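地域における飲料容器の分別行動に関する調査
―共用キッチンと回収拠点の比較を中心に―

生活環境学科 地域資源演習 最終報告書
提出日：2025年4月12日（土）

1．研究の背景と目的

飲料容器のうち、アルミニウム缶は再生利用の仕組みが比較的早くから整えられてきた品目である。使用済みの缶を溶解して再び地金とする場合、鉱石から新たに製錬する場合に比べて必要なエネルギーが大幅に少ないことが広く知られている。一方、回収の入口にあたる家庭や共用施設での分別については、利用者の習慣や設備の配置に左右される部分が大きく、同じ地域の中でも回収物の状態に差が生じている。

本演習では、学生や単身者が多く居住するPlolldale地区を対象とし、共用キッチンを備えた集合住宅と、屋外の回収拠点における分別の実態を調査した。目的は、缶の回収を妨げる要因を利用者の側から整理し、施設管理者が実施可能な改善案を提示することにある。

2．調査の方法

調査は、質問紙調査、聞き取り調査および現地観察の三つの方法により行った。質問紙は集合住宅Grewalの居住者と、回収拠点Wirkisの利用者に配布し、138件の有効回答を得た。設問は、飲料を飲む場所、飲み終えた後に容器を置く場所、すすぎの有無、分別表示の理解度に関するものとした。

聞き取り調査は、回収業務を請け負うDokusaの協力を得て、収集および選別の担当者4名に対して実施した。現地観察では、Grewalの共用キッチンとWirkisの双方について、回収容器の位置、表示の内容、投入口の形状を記録した。個人が特定される情報は取得していない。

3．調査の結果

3．1　容器が置かれる場所

質問紙の結果から、飲み終えた缶を直ちに回収容器へ入れると答えた者は少数にとどまり、多くの回答者が調理台や机の上に一度置くと答えた。理由としては「後でまとめて捨てる」「回収容器が別の階にある」という記述が目立った。自由記述欄には、他の居住者の缶と区別がつかなくなり、中身が残っているのかどうか判断できないまま触れずにおくことがある、との意見も見られた。
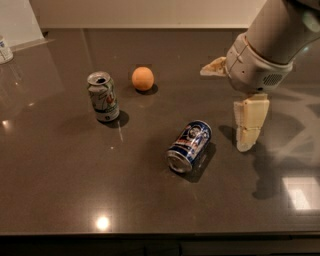 図1　カウンター上のアルミニウム缶。左の缶は開栓されている。

調理台に一時的に置かれた缶は、清掃の時間帯に一括して片付けられることが多い。この際、飲み残しのある缶が他の容器と同じ袋に入れられ、袋の内部が汚れるという指摘が居住者から寄せられた。Grewalでは流し台と回収容器が廊下を挟んで離れており、すすいだ後に水滴を落としながら移動することへの抵抗感も確認された。

3．2　分別表示の理解

表示の理解度については、缶とペットボトルの区別はほぼ問題なく行われていた。これに対し、スプレー缶、金属製のふた、食品用の缶詰の扱いについては回答が分かれた。Wirkisの表示は文字を中心としたもので、掲示面に7種類の品目が並んでいる。投入口の前に立ってから表示を読み始める利用者が多く、混雑する時間帯には十分に確認しないまま投入する様子が観察された。

3．3　収集担当者からの聞き取り

Dokusaの担当者からは、回収された缶の中に吸い殻や液体が残されている事例が作業上の負担になっているとの説明を受けた。また、缶をつぶすべきかどうかについて利用者から質問を受けることが多いという。同社の選別設備ではつぶした缶も受け入れているが、他の自治体や事業者では扱いが異なる場合があるため、転居してきた居住者ほど判断に迷う傾向があるとのことであった。

4．考察

分別が適切に行われない要因は、知識の不足だけでは説明できない。缶とペットボトルの区別は理解されているにもかかわらず、すすぎや速やかな投入が行われない背景には、流し台、調理台、回収容器の位置関係がある。飲み終えてから投入するまでの間に缶が置かれる時間が長いほど、飲み残しの確認やすすぎが他者に委ねられやすいと考えられる。

また、表示については品目数の多さが確認の妨げとなっている可能性がある。ただし、本調査では表示を変更した場合の効果を測定していないため、この点は推測の域を出ない。

5．改善案

以上を踏まえ、次の3点を提案する。
（1）共用キッチンの流し台の脇に小型の缶専用容器を設置する。
（2）投入口ごとに該当品目のみを示す図入りの表示を掲げる。
（3）入居時の配布資料に、すすぎの方法と缶をつぶす必要の有無を明記する。

（1）については、Grewalの管理者より、5月に一部の階で試験的に設置する方向で検討するとの回答を得ている。設置にあたっては、臭気への対応と清掃の頻度をあらかじめ定めておく必要がある。

6．本調査の限界と今後の課題

質問紙の回答者は若年の単身者に偏っており、家族世帯の行動は十分に把握できていない。また、調査期間が春季に限られたため、飲料の消費が増える夏季の状況は含まれていない。回収量の測定についてはDokusaの集計単位が地区全体であり、建物ごとの比較を行うことができなかった。試験設置が実施される場合には、設置前後の回収袋を同一の基準で計量し、飲み残しの割合と併せて記録することが望ましい。

付記
質問紙の様式および集計表は、学科資料室に保管している。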